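About Us

Hi, I'm Vanderleia, and I started Cistden because I could never find a power strip that did what I wanted. I'd get one home and the cord was too short, or the switch sat right where my knee would hit it, or a big plug covered up the outlet next door. Drove me nuts!

So I rented a corner of a workshop in Vurdale, put in a couple of tables and got picky. Imelda Espiritu joined me that March (she answered my ad with a two-page complaint about phone chargers — hired on the spot) and the two of us have been at it for six years now.

We don't make power strips. We try them out, we write up what we think, and we sell the ones we'd want under our own desks. So far we've been through 767 of them, and only 12 are in the shop right now. Imelda would like it to be 11, but I'm hanging on to the long gray one.

My favorite part is still getting a new one on the table and plugging things in. White strip, outlets in rows, a little switch on the left, USB ports on the right:
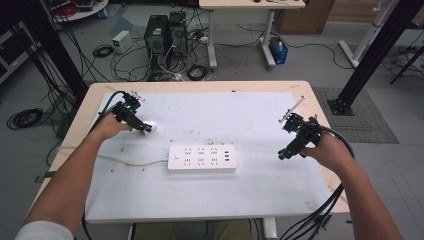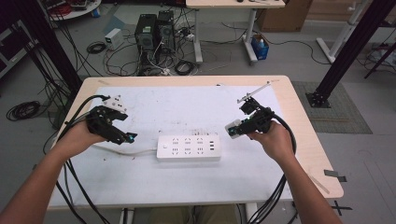
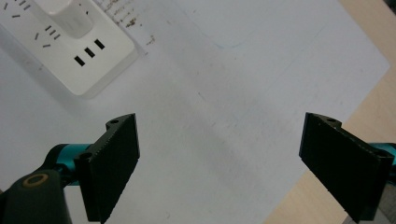 After that we get into the boring stuff, and I love the boring stuff. Does the switch feel mushy? Can you get a plug out one-handed? Will two chunky chargers sit side by side without a fight? We keep notes on all of it, and if you write and ask, I'll send you ours (you may get more than you wanted).

We ship all over Zindville and the towns nearby, and if you're local you can pick up from us at 958 Cervantes Street. Come after lunch, mornings are for packing orders. Bring your weird charger along and we'll find something it fits!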